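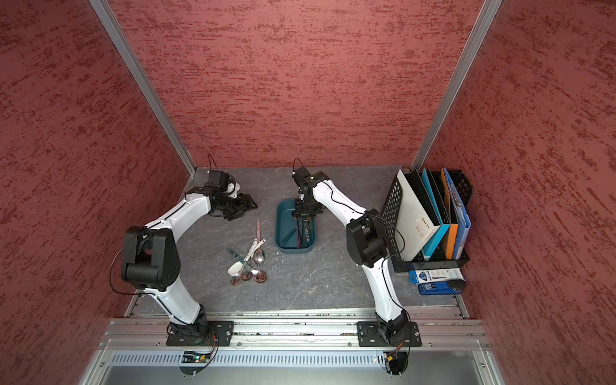 Informe de avance — Automatización del puesto de clasificación de cubiertos, planta de Ustdale
Periodo: tercer trimestre del proyecto
Destinatario: Dirección de Operaciones, Hedegaard

1. Estado general
La celda de dos brazos está montada en la nave de preparación de servicios y trabaja en régimen de prueba durante el turno de mañana. El turno de tarde continúa con el procedimiento manual. La integración con la línea de lavado no ha comenzado y queda para el periodo siguiente.

2. Trabajo realizado
Se ha completado la tarea de referencia: recoger cubiertos mezclados de la mesa y depositarlos en la bandeja. Las cucharas metálicas apiladas siguen siendo el caso más desfavorable, por los reflejos y por el contacto entre piezas. La celda procesa hasta 800 piezas por turno, valor inferior al del puesto manual.

Las paradas registradas se concentran en dos causas: agarre doble y pérdida de referencia cerca de las paredes. Para la segunda se ha revisado la aproximación de la pinza a las esquinas del recinto, con velocidad reducida y los dedos abiertos.
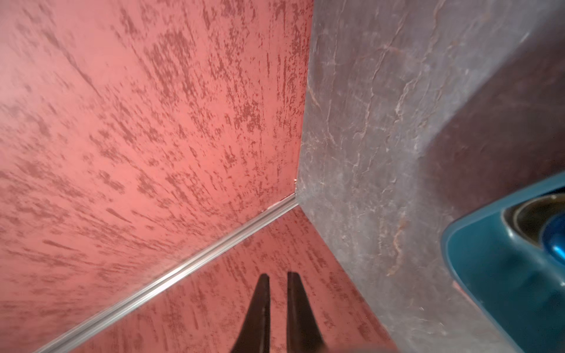
Con ese ajuste, las paradas atribuidas a las paredes han bajado a 3 en el último mes. El agarre doble no ha mejorado y requiere cambiar el criterio de selección de pieza.

3. Efectos sobre el personal
La plantilla afectada es de 13 personas. No se ha modificado ningún contrato. Dos operarias han pasado de la clasificación a la supervisión de la celda, tras la formación impartida en Nikbridge. Ambas señalan menos carga en muñecas y hombros — también más tiempo de pie en espera y una atención más fragmentada. Se ha solicitado un asiento regulable y un aviso acústico de parada, pendiente de compra.

El resto del equipo pide conocer con antelación los criterios de rotación. La propuesta se presentará a la representación de la plantilla en agosto.

4. Desviaciones
El repuesto de cableado suministrado por Pestoston llegó con retraso y desplazó las pruebas de tarde. No hay impacto en el presupuesto aprobado.

5. Próximo periodo
— Nuevo criterio de selección para piezas en contacto.
— Prueba en turno de tarde.
— Medición de tiempos de espera en supervisión.
— Conexión con la salida de lavado, sujeta a la revisión de seguridad.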